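Illidura is a puzzle-platform video game developed by Minside and published by Verschueren. Players guide Bellow, a wind spirit with a pair of oversized lungs, through 64 stages set inside an abandoned pipe organ the size of a city.

Bellow has just two moves, inhale and exhale, and the game gets a remarkable amount out of them! A short puff nudges a platform, while a full breath can sound an entire row of pipes and rearrange the room. Each stage hides up to 24 loose notes – collect them all and they join the background music, so a finished level sounds far richer than it did at the start.
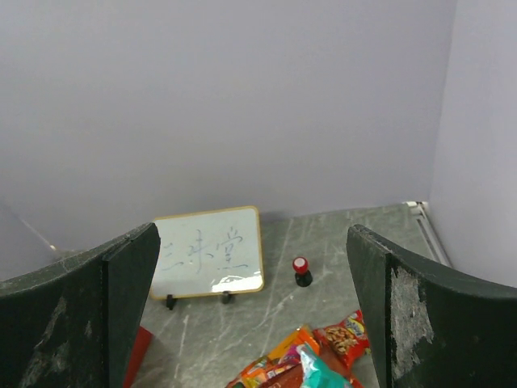

Gray surface with white and darker veins, against a plain pale wall.

A two-player mode gives each player one lung, and timing breaths together quickly becomes wonderfully chaotic. Time trials unlock after the main story, with a limit of 300 seconds per stage.

The original release in October left out the level editor, which arrived in a free update. Players shared 1,979 custom stages in its first month, and several of the best were later added to the main menu as a bonus chapter.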